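Research > Working Papers > Household Logistics > Section 4

4. Dwell time and item condition in short-term household storage

4.1 Units and allocation

Households moving within the Stasholm area were offered one of two arrangements: a self-access locker at the Plinodis depot, or a sealed crate collected from the kerb and held at Lund until redelivery. Allocation followed the order of booking. Both arrangements used the same inventory sheet, completed by the household at packing and again at unpacking. A total of 900 sheets were returned in a usable state. Sheets with no closing entry were excluded from the condition analysis but kept for the estimate of dwell time.

Items were grouped by packing class. Class A covered furniture and whitegoods, Class B covered boxed goods, and Class C covered small tabletop and kitchen articles, most of them wrapped by hand and seldom labelled. Class C had the highest rate of unmatched entries, as households tended to describe the same article differently on the two sheets.

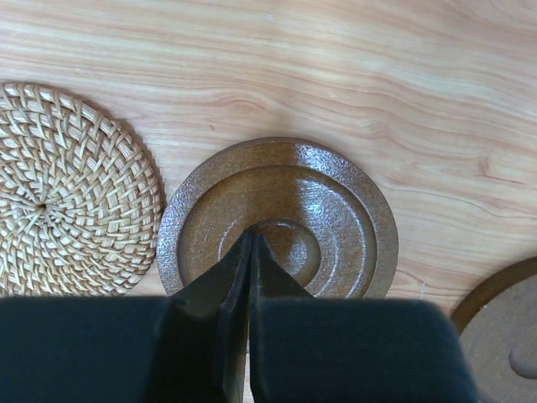

Figure 3. Woven rattan coaster on a wooden tabletop (Class C).

Matching was therefore done in two passes. The first pass accepted only identical descriptions. The second accepted entries that shared a material and a general function, provided both came from the same carton. Anything left over was coded as unresolved and was not treated as lost.

4.2 Dwell time

Dwell time was measured from the collection stamp to the first recorded opening of the unit. Locker users opened their units early and often, usually to retrieve clothing or paperwork. Crate users could not do so without paying a recall fee, and their dwell times clustered near the end of the booked term. The two distributions are not directly comparable — a first opening ends storage for most crates but not for most lockers.

The Mikton scheduling tool rounded the April collection stamps to the nearest half day. These records were retained, and the rounding is carried through to the intervals reported in Section 5.

14 shares | 2 comments

Related items
Kerbside access and crate size in older suburbs
Labelling habits in self-packed moves
Recall fees and early retrieval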